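## Sweet potato vine program moves into its second season

The Primstead Growers' Network has started handing out clean sweet potato vines for the coming season. Farmers in the Clotancombe and Pacheco districts can collect bundles from their local multiplication plots until the end of December. Each bundle holds 50 cuttings, and a household may take up to 3 bundles.

The vines are of one variety, Plimudero, an orange-fleshed type that the network has been growing in net tunnels. Last season 179 farmers planted it for the first time. Of these, 97 kept back enough healthy material to replant on their own, and they will not need new bundles this year. Their places on the list have gone to growers who missed out.

Virus disease is still the main reason yields drop in both districts. Farmers often take cuttings from the same field year after year, and any infection travels with them. Plants that look fine in the first weeks can turn out small, pale and stunted later on.

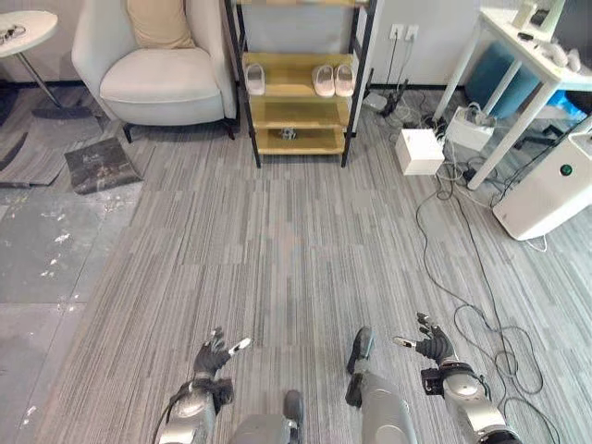
Cuttings should come from the top of the vine, 10 to 12 inches long, with the lower leaves stripped off. Keep them in a cool, shaded place for a day or two before planting – no longer than that in hot weather. Push at least half of each cutting into the ridge at a slant and firm the soil around it. If the rains are late, water in the evening for the first week.

Anyone starting a nursery bed at home should put it well away from old sweet potato fields. Check the bed every week and pull out any plant with yellow mottling, purple rings or twisted leaves. Pulled plants should be burned or buried, and never thrown on the edge of the field.

Venkatesh Palaniappan, who coordinates the program, has asked growers to report weevil damage early this year. Several Pacheco farmers lost part of their crop last season after the soil cracked and left roots exposed. Hilling up twice during the season closes those cracks. Prompt harvest also helps, and so does clearing leftover roots from the field afterward.

Training on ridge making and vine storage will be held at the Clotancombe plot, starting at 8 a.m. The same session will be repeated in Pacheco once planting there is under way. Bring a hoe if you have one.

Growers who received vines last season and have not yet returned their yield sheets can leave them at either plot. Blank sheets are available there too.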